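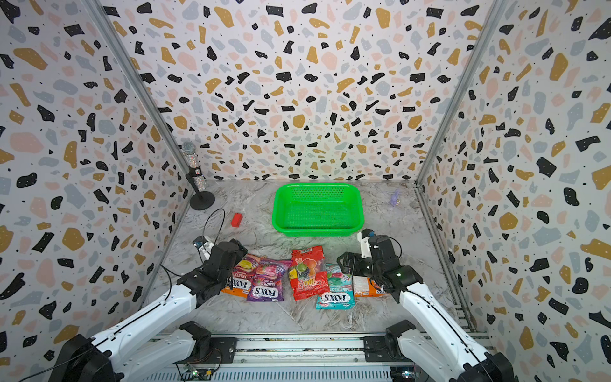

Fig. 1. Terrazzo pattern on the walls, marble pattern on the floor.

Surface and Pattern, Handout 6
Lumturie Golob, Govent evening course
30 shares 6 comments

1. Two families of pattern

In this course we divide stone patterns into two families. Scattered patterns have separate chips on a plain ground. Veined patterns have lines which travel, and so they have a direction. The eye rests on the first kind and follows the second. Please keep this difference in mind when you read the Petkov chapter, where both are simply called "stone effect".

2. Direction

A veined pattern can make a narrow room look longer or wider. Before you choose it, stand in the doorway and decide where the eye should go. In the Gukcombe hall the veins went across the corridor, and visitors said that it felt short – the architect had wanted this.
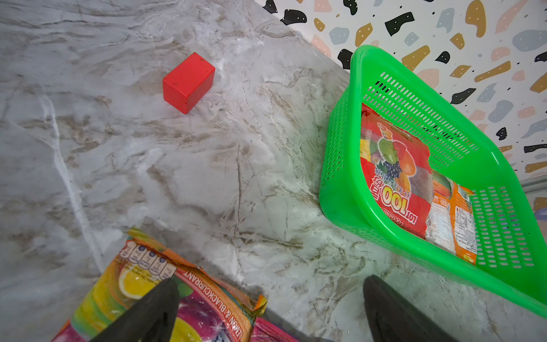
Fig. 2. Diagonal veins on a pale ground, with a red block.

3. Repeat

Every printed pattern repeats. On a small sample you will not notice it, but on a large wall the same dark chip comes back again and again. Ask the supplier for the length of the repeat, and write it on your plan.

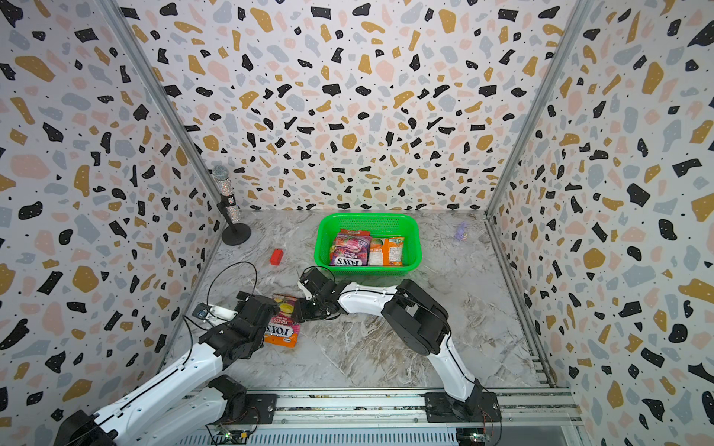 A large repeat costs more, as more paper is wasted when the strips are matched at the joins. For the homework wall you may use a repeat of 574 mm. Draw the first strip from the middle of the wall and work outwards to both corners.

4. For next time

– Read Milovan Halilović's notes on scale.
– Bring one drawing of a veined pattern, in pencil. 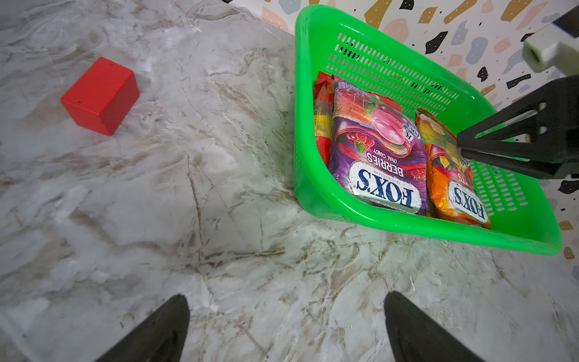

5. Marking

The drawing is marked on direction and repeat. Colour is welcome, but it gives no extra points.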